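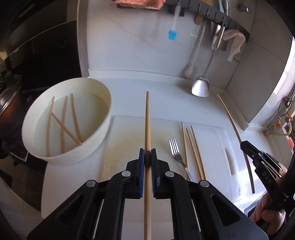 Saving energy in the kitchen begins with the lid, and I will start there even if many readers know it already. A pot of water with a lid comes to boil sooner, and the stove can be turned down earlier. When I moved to Mandstead I had a small electric stove with two burners, and the first winter bill made me look at every habit I had. If your lid is heavy and the pot boils over, put one wooden chopstick across the rim and rest the lid on it. The small gap lets the steam go out and the foam stays down. You lose a little heat this way, but much less than with no lid. Keep the end of the chopstick away from the burner, particularly if you cook on gas.

Match the pot to the burner

A small pot on a big burner heats the air of the kitchen. Look at your pots from above and choose the burner which is the same size as the bottom, or a bit smaller. On gas, the flame should stay under the pot and not climb the sides. If a pan has a bent bottom and rocks when you push it, it will never heat well on a flat electric burner. Give it to somebody with a gas stove.

Turn off before the food is ready

Electric burners stay hot after you switch them off. For rice I turn off the burner 8 minutes before the end and leave the lid closed. For eggs I do the same. Pasta also finishes well like this, if you stir it one time in the beginning so it does not stick. With induction this does not work so well, the surface has only the heat it took from the pot.

The kettle

Boil only what you will drink. My kettle is marked 2000 watts on the bottom, so it is one of the hungriest things in the apartment while it is on, and for years I filled it to the top for one cup of tea. Now I pour the water into the kettle from the cup itself. If you have hard water, as we have in Prirnville, take off the white scale with vinegar and water, leave it one hour, then rinse two times.
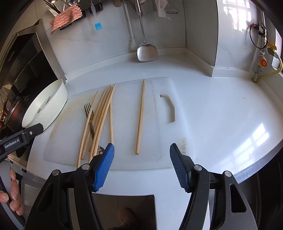

Lowri Eynon wrote to me after the first version of this page that I had forgotten the thermos. She boils water one time in the morning, fills a big thermos, and uses it until lunch for coffee, oatmeal and soup cubes. According to her the water is still hot enough for tea at eleven, and she would not go back to boiling each time. I tried it for a week and I agree about the oatmeal. For black tea I like the water hotter, so I still use the kettle for that.

Another reader asked if it is cheaper to boil pasta water in the kettle first. With an electric stove, usually yes. With gas it depends on your prices, and I can't answer for everybody.

Refrigerator and freezer

Let the food cool on the counter before it goes in, but not longer than two hours. Leave some space behind the refrigerator, a hand wide is good, and clean the dust from the coils in September when the heat of summer is over. Check the rubber of the door with a piece of paper: close the door on it and pull. If the paper slides out easily, the seal is tired. I changed mine myself – the new one came folded and I had to put it in warm water to make it straight again.

My old Oltura refrigerator had a label on the inside that said 588 kWh per year. I had never read it in all the years I lived with it. Read yours, multiply by the price on your bill, and you will know if a new one is worth the money or if it is better to wait.
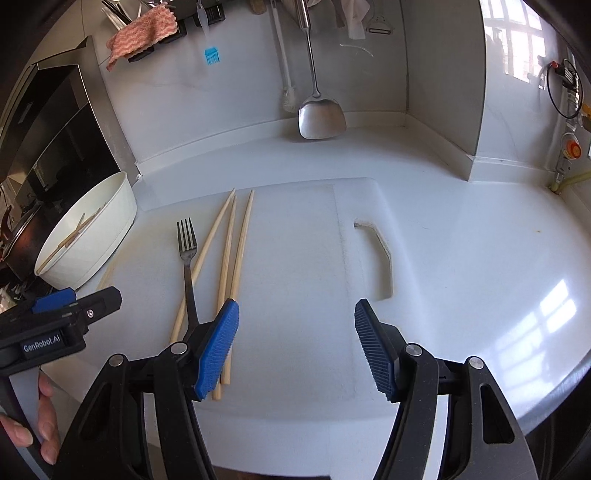 Nayeli Palomino

Some words about the oven, which I left for last. Heating it for one small dish is a pity. When I bake, I try to put two things in, for example potatoes on the lower rack and a cake after them, while the oven is still hot. Most casseroles do not need preheating at all. Bread and cookies do. Do not open the door to look, clean the glass and use the lamp.

A small toaster oven is better for one or two portions. My neighbors, the Watkins family, cook nearly everything in theirs and turn on the big oven only for holidays.

If you thaw frozen food, do it overnight in the refrigerator. It helps to keep the refrigerator cold, and the next day the cooking time is shorter. Put a plate under it for the drops.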